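Forums > Robot Arms > Bin Picking > Faults and Stops

Arm stops with a force fault near the bin wall

Harsh Rajput

We run a KUKA arm over a gray metal bin of mixed small items. Picks from the middle are fine. When the target is close to the right wall, the arm goes down, stops, and reports a force fault. It has done this since we moved the bins in April. I have recalibrated the camera 2 times with no change. The log shows 2,612 picks before the move without this fault.

The bin is clamped at its upper left. The arm comes in from the right.

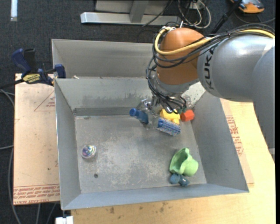 What I would check

Canan Işık

Your right wall slopes outward, so a straight-sided box in the collision model won't match it. Measure the bin again and put the slope in. Also look at the thin black cables at the wrist. They hang in loops, and a loop can catch when the wrist turns. Power the arm down before you reach in to tie them back. Then run 100 picks at low speed on that side only.

Devendra Yadav

Had the same on our Meletti cell. Clamp the other side too. Ours was creeping.

Harish Bajpai

Don't raise the force limit to get past it. We did that at Garg and bent a finger.

Related threads
Gripper will not open after emergency stop
Brumville user group: spare cable ties and sleeves
Stement bin sizes, inside or outside?
Picks drift after lunch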